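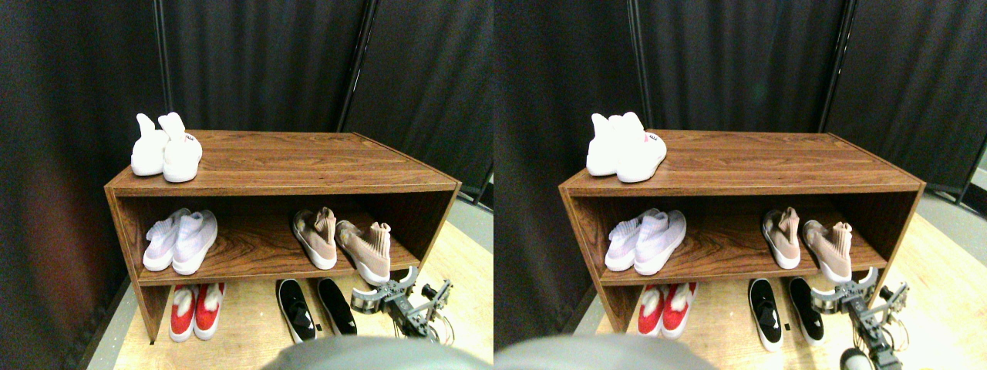
July 27, 2026

Long one. In before the AC kicked on, out after the lot was empty. Writing this fast so I don't forget what I changed.

Left off last time with the planner throwing out good grasps on the shoe rack task. Collision check kept saying no. Spent the first part of the morning sure it was the shelf model. Measured the rack again, same numbers. Put them in again anyway. No change.

Then went and read the Gevura logs line by line like I should have done first. The depth points off the front of the shelf were smearing into the gap, so the planner thought there was a wall where there's just air. Two shoes close together, one big blob. Of course it won't reach in.

Fix for now: crop the cloud to the rack box before it goes to the planner, and treat the shelves as known flat boards instead of whatever the cameras think they are. Ugly. Hard coded. Left a TODO in there and I know how those go.

Second thing, the timing. Stereo pair was coming in with the right side lagging by 50 ms. Not every frame, which is why it took so long to see. Slow moves, fine. Anything faster and the two sides disagree on where the gripper is and the depth near the fingers goes to junk. Kakakhel stamps on arrival and not on capture. I wrote that down in October!! Found my own note. Same bug, same cause, and I'd switched it back when I redid the launch files. Idiot.

Set it to capture time, restarted everything, lag gone. Should make a test for it. Did not make a test for it.

Lunch at the desk. Cold noodles.

Afternoon was all middle shelf. The two pink ones at the right end are what I care about, the top shelf is easy and the floor level I'm leaving alone for now. The soft collar is a pain. The segmenter wants to call it its own object, so one shoe turns into a shoe and a small floppy thing, and the grasp gets picked on the floppy thing. Merged any masks that touch and have close color. Works for pink. Don't love it for the white pair or the pale ones next to them, too near each other in color, it may glue left and right together. Have to check that tomorow. 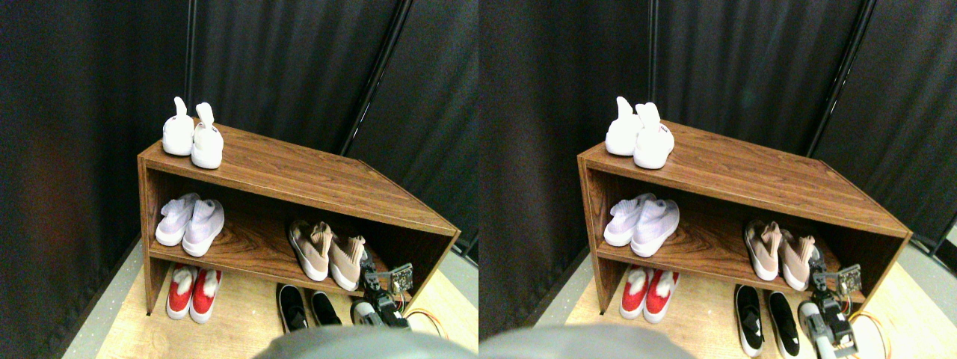
Middle shelf, right end, fingers up at the pink pair. Left and right views.

Control side: dropped the speed cap inside the rack to 20 mm/s, kept the old cap outside. Planner doesn't know about the cap so its time estimates are nonsense now, and the watchdog kills the move because it thinks the arm is stuck. Bumped the watchdog. Then bumped it again. Really the planner should read the cap from the same file. One file, one number. Wrote that on the whiteboard in big letters.

Also the approach. It was coming in straight at the shelf and then twisting the wrist at the last second, which looks awful and eats all the clearance. Changed the cost so the wrist turn happens outside and the last 110 mm is a straight line. Much calmer to watch. Planning takes longer, sometimes a lot longer, because half the samples get tossed. Raised the sample limit to 600 and it mostly stops giving up.

Toltex viewer crashed again when I scrubbed back past the start of a log. I just don't scrub back past the start anymore. Sent them the trace, second time.

Brornmont wants a written update on where perception is. What do I say. It sees shoes. It sees left from right when they aren't squashed together. It doesn't know heel from toe, and for putting them back on the shelf that matters a lot. Might be able to get it from the sole line, fit a plane, look at which end is taller. Or label more data like a grown up.

Committed on a branch called shoes_fix_2. There's a shoes_fix and a shoes_fix_final too. Clean that up.

For the morning:
white pair, does the mask merge glue them
speed cap into the shared file
timestamp test, for real
look at heel/toe idea but only an hour
write the Brornmont thing before anything else or it won't get done

Neck hurts. Need to raise the monitor. Left the configs backed up on the lab drive, did not push the branch, will do it from home if I remeber.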